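The Marnness jaw fault was a recurring failure in hand-held grippers used at a test room in Flulville to record household tasks for robot training. It was first logged in January by Siebe Segers during a laundry task, when a gripper kept reporting a closed jaw after its finger pads had opened.

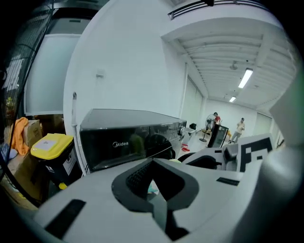
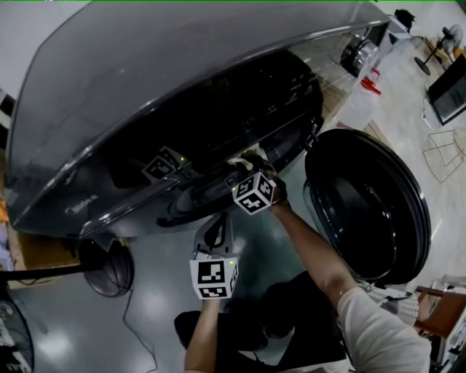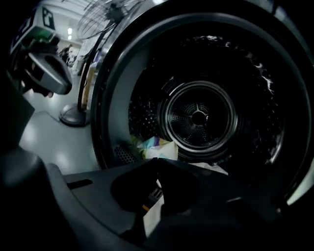
Grippers in use around household appliances at Flulville.

The cause was traced to a position sensor that slipped on its shaft after repeated hard squeezes on thick fabric. Of 80 recordings checked, 13 had wrong jaw readings — enough to make a robot arm trained on them let go of cloth too early. No one was hurt, but Tassanee Chaiyaporn, who ran the check, also found a pinched cable in one housing and treated it as a separate safety matter.

A notice dated 2021-02-11 withdrew 11 grippers from use. Declercq, the supplier, replaced the sensor clamp with a keyed one. The affected recordings were kept but marked as unfit for training.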